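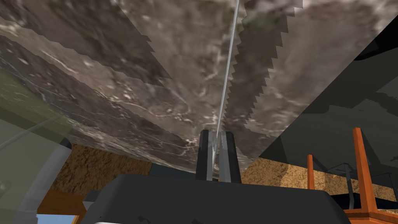
Our Prekuvik wide printer has a problem with adhesive film for shop counters since we installed the Divel driver, version 7. The first 500 mm of each roll print well, then the pattern starts to shift sideways between passes. It is the same kind of fault as in the dark marble here, where neighbouring bands do not meet and the border between them goes in small steps like saw teeth. On plain colours we do not see it.

**Tried so far**

- Cleaned the feed rollers, no change.
- Head alignment from the menu, 5 times. Better for one job, then the same again.
- Other film (Gündoğdu, matt), the same shift.

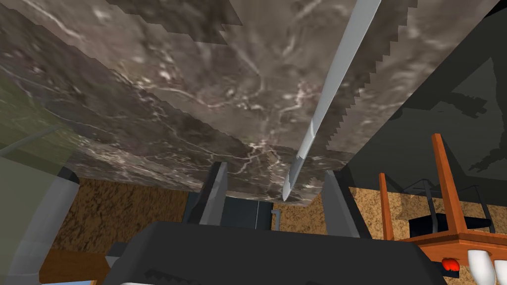 I also printed with the old driver from our second computer. The job took 54 minutes and the pattern was correct until the end, so I suspect the new feed setting. In the new driver the field "media advance" is grey and I cannot change it.

**Update, 16:20**

Fuvent support asked for the log file. It is attached to the ticket.

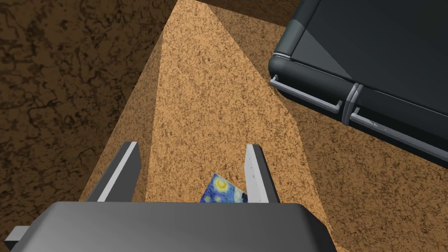 Please tell me if it is safe to go back to the old driver on both computers, or if we will lose the saved colour profiles. We have an order waiting for October.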